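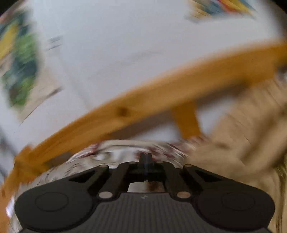 4.2 Clear surfaces and the patterns behind them

The sorting sessions gave us 384 placements in which a person had to decide where a household item belonged. We expected the large, heavy things to take the most thought. They didn't! The longest pauses came with clear covers, clear boxes and glass, and especially with clear things that had a printed cloth anywhere near them. We found this the most enjoyable part of the data to work through, and we give it more room here than we had planned.

A clear object borrows its looks from its neighbors. Put a transparent lid on a plain shelf and people call it a lid right away. Put the same lid next to a patterned tablecloth and they may start talking about the cloth. Figure 3 is a good case of the kind we mean. A glossy, see-through surface carries streaks of white highlight together with a repeating dark red pattern, and from this view alone we cannot say whether the pattern is behind the surface or reflected in it. We can't settle whether the material is plastic or glass either. The long orange-yellow wooden rail, by comparison, is easy to name, even with the strong bend that the wide-angle view gives it.

Figure 3. A clear, glossy surface with a repeating dark red pattern, and a wooden rail. Coded as "clear, pattern source open."

We coded every placement twice, once for the object and once for whatever pattern could be seen on it or through it. Danica Nikolaidis wrote the first version of the coding guide in May, and it had a single code for all clear items. That worked nicely for empty jars and badly for nearly everything else. The second version splits the code in two: "clear, pattern source known" and "clear, pattern source open." Coders used the open code far more than we guessed they would, and we were delighted to see them use it, as the earlier guide had pushed them into picking an answer they did not have.

Of the 384 placements, 259 could be matched to a spoken comment from the person doing the sorting. These comments are a treat to read. People in the Merkotska homes talked about clear things in terms of what they held or covered ("the one for the good napkins"), and wooden things in terms of where they stood or what leaned on them. A rail was "by the window" or "where the towels go." Color words turned up for wood again and again: honey, orange, yellow, pine-colored. For clear objects, color words nearly always referred to something else in the room.

This matters for anyone who labels storage. The Griretti labeling scheme, which we used as our starting point, asks for the color and material of each item in that order. For wood the order is fine. For clear items we would turn it around, ask for the material first, allow "unknown" as a full answer, and put any visible pattern on its own line. We tried the turned-around form on 246 of the placements, and the coders liked it enough to keep it for the rest of the project.

One open matter is curved surfaces. A bowed clear edge stretches and squeezes whatever print is seen in it, so a small regular motif can look like a larger and looser one. Our pattern codes have no entry for this yet. We return to it in Section 5, together with the cut-glass bowls.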